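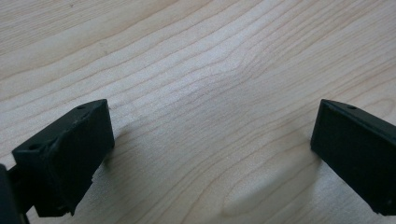

Figure 1. The tabletop in the Dimdale workroom, light wood.

Tabletop Project Report, Dimdale workroom

So my project for this term was a table. When we got the topic list I wanted to do something on chairs, but chairs went fast, and I ended up with "care and condition of a shared work surface." I grumbled for a day and then got really into it (my roommate can confirm, she heard way too much about wax).

The table lives in the Dimdale workroom, next to the supply shelves, and it gets used by everybody. People cut paper on it, glue on it, eat lunch on it when they think it's okay. I wanted to find out two things: what the wood does with ordinary spills, and which finish is easiest for students to keep up without special tools.

What I did

I didn't want to try stains on the real table, so I got offcuts from the bin at Kurholm and sanded them all the same way. My budget was 40 dollars and I spent 26, mostly on wax and sandpaper. One set of pieces got paste wax, one got a plain oil, and one got nothing at all. Then came the fun part! I put cold coffee, cooking oil and washable marker on every piece, left them overnight and wiped them down in the morning with a damp rag and a drop of dish soap.

For the wiping routine I borrowed the Czerwiński method from our course handout: wipe with the grain, dry right away, never leave the rag sitting on the wood. Simple, but I had been doing it wrong at home my whole life.

What I found

Bare wood was the worst, no surprise. Coffee left a ring I could still feel proud of a week later. The waxed pieces shrugged off the coffee but the marker smeared around and needed a second go. Oiled pieces came out best on everything except the cooking oil, where I couldn't tell the spill from the finish, so I left that one blank in my results.

Problems

My offcuts weren't all from the same board, and I only noticed when I laid them side by side in June. Two were a lot darker. I also ran out of the first wax and bought a different kind (Midia, from the hardware store), so the last few waxed pieces aren't a fair match with the others. If I did this again I'd buy one board and cut it up myself.

Next steps

I'd like to oil one corner of a shared table and leave it through a full term of lunches and glue. My offcuts are in the drawer under the supply shelves, labeled on the back in pencil.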